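The maternity unit in Bastwood is getting its overnight midwives back, and I have been waiting two years to type that sentence.

If you're new here, the short version goes like this. Our hospital stopped taking births between 8 in the evening and 7 in the morning, and anybody who went into labor after supper was sent over the ridge to Standach. It's a decent hospital and I've got nothing against the people who work there (two of my nieces were born in it), but it's a long, dark road with deer on it, and you don't want to be on it at 3 a.m. breathing through contractions while your husband tries to remember if he packed the car seat.

The county health board voted last night to put the night shift back, starting in April. I was in the room for all of it, on a folding chair, next to a lady who had brought knitting and finished most of a sleeve. The vote was 4 to 1. The one no came from the member for Zandwood, who said he wasn't against midwives, he was against paying for them out of the building reserve. Fair enough, he's been saying that since last summer and at least he's consistent.

So what are we getting? Two midwives on every night, an obstetrician on call within a half hour's drive, and the small operating room next to the ward kept staffed for emergency C-sections. That last part was the sticking point. The state inspectors wouldn't sign off on overnight births without it, and for most of last year the hospital couldn't find the nurses. They've hired enough now, or they say they have. I asked how many of the new hires have signed contracts and how many have just said yes on the phone, and I was told I'd get that in writing. I'll post it when I do.
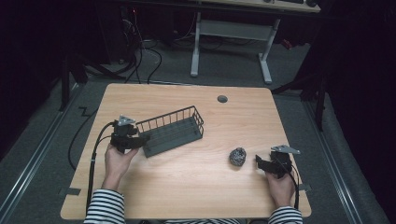

The person I most wanted to talk to was Jonalyn Gatchalian, who ran the ward before the cutback and is coming back to run it again. She caught me in the hallway afterward and she was so happy she was practically bouncing! She told me the ward used to handle 500 births a year, and last year, daytime only, it was down to 86. "People don't plan around our opening hours," she said. "They just booked at Standach from the start, and I would have too." She thinks it'll take a couple of years for families to trust the place again. We got to talking about what she wants to fix first, and it's handoffs, meaning the ten minutes when one shift tells the next shift what's going on with each mother. Think of a tabletop with a wire basket and a crumpled-up ball lying between a pair of grippers, one in each hand: both sides have to know who's got what. She wants those ten minutes done at the bedside with the mother listening in, and she wants it written down every time. I had my first kid on that ward and I remember the shift change happening somewhere down the corridor while I lay there wondering who was in charge of me, so she has my vote.

A few things for those of you who've been emailing me. If you're due before April, nothing changes yet, so keep your booking where it is. If you're due after, you can switch back to Bastwood through the clinic on Zeman Street, and your records will be sent over for you. You can also stay with Standach if you like your doctor there, and you won't be charged anything either way. Tours of the ward are starting up again in the evenings, and the front desk is keeping a list.

I also want to mention the petition, because I know plenty of you stood outside the grocery store in the rain with a clipboard. It ended up with more than 2,000 signatures, and the board chair read the total into the record before the vote. There was some clapping, and he asked us to stop, and then he sort of smiled and let it go.

The money is settled for one year only. The board will look at it again next winter, when they'll want to see the birth numbers and the overtime bill, and the member for Zandwood has already asked for both to be reported every month. I'll be going to those meetings too. If anybody wants to carpool, leave a comment, I've got room for three and the heater works again.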